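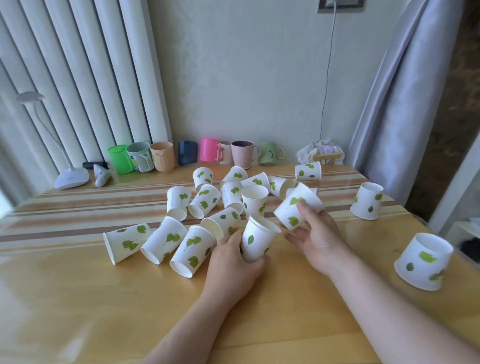 Figure 5. Gathering paper cups from the table by hand, two at a time.

Section 5. Gathering and Stacking Paper Cups

5.1 Purpose of this section

This section explains how to gather paper cups which are spread on a table and how to put them in one stack. It is used in the Cliltari tea rooms after the serving table is prepared, and also at home events where the Sarna serving set is lent out. Please read sections 5.2 and 5.3 before you begin. The washing of glass and ceramic cups is explained in Section 2 and is not repeated in this place.

Only clean, unused cups are stacked by this method. Used cups go in the waste bag and must never come back into a stack, also when they look clean inside.

5.2 What you need

A table with a flat top. A wooden top is good. If you use a cloth, choose one with a smooth surface, for a cup rolls on it easily and does not catch at the rim.
Paper cups of one size and one model.
The sleeve or bag in which the cups were delivered, or a new bag of similar width.
A dry hand towel.

NOTE: Cups of two different makers can look the same and still not nest well. The Yeom cup and the Darnon cup have almost the same height, but the wall of the Darnon cup is more steep. If you mix them, the stack becomes crooked after a few cups and it is hard to take them apart again.

5.3 Before you begin

1. Wash your hands and dry them fully. Paper takes water very quickly at the rim.

2. Push up long sleeves to the elbow. A loose sleeve will sweep the cups from the table when you reach to the back.

3. Wipe the part of the table that is nearest to you, and keep this part free. You will need it to hold and turn the stack.

4. Bring the cups to the middle of the table. It does not matter if they are standing, lying, or upside down. You do not have to stand them all up first; this only costs time.

CAUTION: Do not lean on the table if it has a clear sheet over the cloth. The sheet can slide, and the cups will go with it.

5.4 Starting the stack

1. Take one cup in the left hand. Hold it around the side, with the mouth turned up and away from you. This is the base cup.

2. Take a second cup in the right hand. Spread the fingers on the side of the cup. Do not put the fingers inside.

3. Set the second cup into the base cup, bottom first. Let it go down by its own weight and then press lightly.

4. Look at the two rims. The distance between them must be the same all the way around. If one side is higher, lift the upper cup, turn it a little and set it down again.

5. Continue with the cups that are closest to the right hand. Leave the far ones for later, when the near ones are gone and your arm has a free way.

NOTE: The printed leaves do not need to be in one line. Some of our staff like to line them up, and it is nice on a serving table, but it has no effect on how the cups nest.

5.5 Holding a tall stack

When the stack becomes tall, one hand under it is no longer enough. The left hand should go around the lower part of the body, and the right hand should support the upper side, close to the rims. Hold the stack a little inclined and not fully upright. Press only so much that the cups do not slide. If you press hard, the upper cups become oval, and then the next cup will not enter.

CAUTION: Never lift a tall stack by the top cup only. The lower cups will fall out. 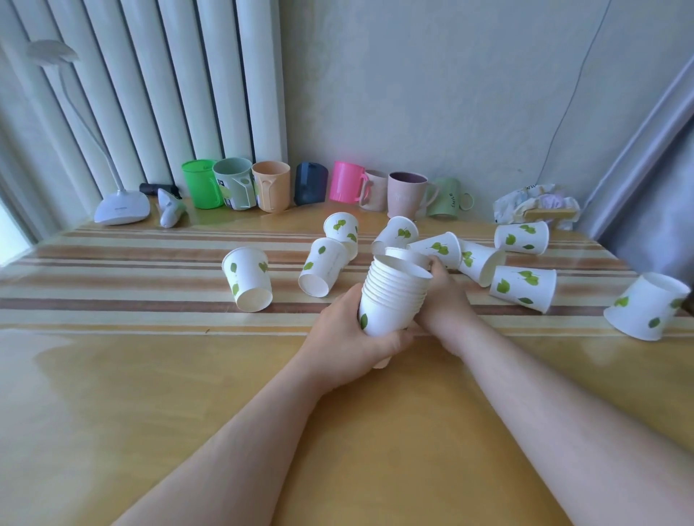
A stack should be checked from time to time before more cups are added. Hold it in front of you, above the free part of the table, and look along the side where the rims come together. The rims should lie as thin parallel ridges, one after the other, as they do near the right hand in Figure 6. A wide gap between two ridges means that a cup is sitting crooked or that there is something between the cups. Take the stack apart at this place, correct it, and close it again. The loose cups can stay where they are on the cloth during this check.

5.6 Finishing the stack

1. Collect the cups that have rolled to the sides and to the back of the table. Walk around the table if you cannot reach them. Do not pull them toward you with the stack.

2. Look into each cup before it is added. If there is dust or a piece of packaging inside, put the cup to one side.

3. Place the full stack on the table with the mouths down. Tap it lightly two times with the flat hand.

4. Pull the sleeve over the stack from above. Then turn everything together, fold the open end, and close it with tape.

5. Write the model on the sleeve and put it in the cabinet, lying on its side. Do not put heavy things on it.

NOTE: One carton from our store contains 1,575 cups. For a normal afternoon please open only what you need, and keep the rest in the closed carton. In the last inventory we found 194 cups with a bent rim, and most of them were lying in the open bottom drawer.

5.7 If something is not right

The cups do not separate. Hold the stack loosely and roll it between the palms. Do not use a knife and do not blow into the stack.

The stack bends to one side. There is probably a cup of another model in it. Check the rims from the bottom to the top.

The rim of a cup is bent. Do not try to make it round again. Such a cup can be used for pens or seeds, but not for serving.

A cup has fallen on the floor. Put it in the waste bag.

The cloth moves while you work. Lift the cups off, pull the cloth flat, and begin again from 5.3, step 4.

For the storing of lids and wooden spoons, see Section 6.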